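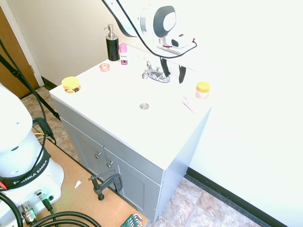 My grandmother's house had one bathroom for a family of seven, and the line for it started before sunrise. I have been thinking about that line a lot this winter, because I spent most of December visiting people who live in small old houses and asking them how they get along in the mornings. They all wanted to talk about it! You ask a person about their kitchen and they give you a tour, but ask about the bathroom and you get the whole family history, complete with grudges. A gray vanity with a glossy white top and a chrome faucet is a plain enough thing, and yet I have heard grown brothers argue over who used to leave toothpaste in one just like it.

The town of Gedier is a good place to ask. Most of the houses on the hill went up when the Ardeleanu mill was hiring, and the company built them all to the same plan, two bedrooms up and one down, with the washroom squeezed in behind the stairs as if somebody had remembered it late in the day. There are 400 of them still standing. Families of five or six were common in the mill years, and everyone over a certain age can recite the order in which the household washed. Night shift came first, coming in, then day shift going out, then the children in a bunch, and last of all whoever was doing the cooking.

One woman on the upper road told me she learned to braid her hair in the dark, sitting on the stairs, so that she would only need two minutes once the door opened. She still does it that way, though she has lived alone for years and could spend all morning in there if she liked. Her neighbor across the street kept a kitchen timer on the windowsill -- the wind-up kind, with a bell you could hear from the yard -- and her sons hated it so much that one of them buried it in the potato bed. It came up again with the crop, and she boiled it clean and put it back.

I don't want to make it sound sweeter than it was. It was cold in those rooms, and plenty of people told me they would have traded the whole lot of their memories for a second door with a lock on it. When the Grultemport road opened and the newer houses went up on the flat land, with a bath upstairs and another down, half the hill put their names on the list. Some of them came back to visit and said the mornings were very quiet. One man told me, a bit sheepishly, that he and his wife had shared the same bathroom all their lives and found they had nowhere to talk once they each had their own. So now they brush their teeth together in the downstairs one, and the upstairs one is full of tomato seedlings.

On my last evening I had supper at Drivetti, the little place at the bottom of the hill where the bus turns around. They have one restroom, naturally, and there was a line for it. I stood there behind a mother with two little girls and an old fellow in a good wool coat, and by the time I got to the front I knew who was getting married in the spring, what was wrong with the bus schedule, and which of the soups to order. I had the bean.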